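Cell 7 notebook, May

Open day, morning session. Visitors from Drustow and Medina, plus the Skesturville college group after lunch. Bin-picking demo on the KUKA, Tistau planner build 2628, same build as last month. No code changes after the dry run.

Setup: grey bin clamped at the corner, tape marks checked against the calibration sheet. Mixed household objects, picked one at a time and dropped in the tote outside the cell. Speed limited to 100 mm/s on approach while the gate was open to visitors. Cycle time suffers at that limit and several people asked about it. Next time put the normal-speed video on the side monitor before they come in.
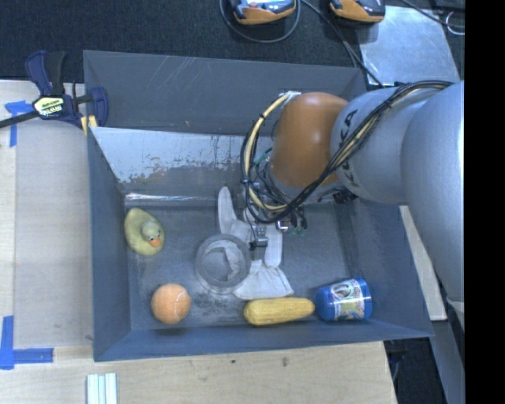

Glove remains the hard item. The planner likes the cuff, and the cuff folds when the fingers close, so the grasp score means little there. Rigid items are fine until they end up against a wall — the wrist runs out of clearance and the planner falls back to a steep approach. Medina asked whether we model the cable bundle. We do, as a fixed envelope, too generous on the loop side. Worth measuring again.

Log shows 130 attempts over the day. Failures not sorted by type yet. Two protective stops, both from the force limit on the bin floor, both cleared from the pendant without rehoming.

Drustow wants the object list and the gripper drawings. Object list can go out now. Drawings need the revised finger dimensions first.

To do: retension the hose ties, recheck hand-eye calibration, replace the worn tape on the table, export the logs before the disk rotates.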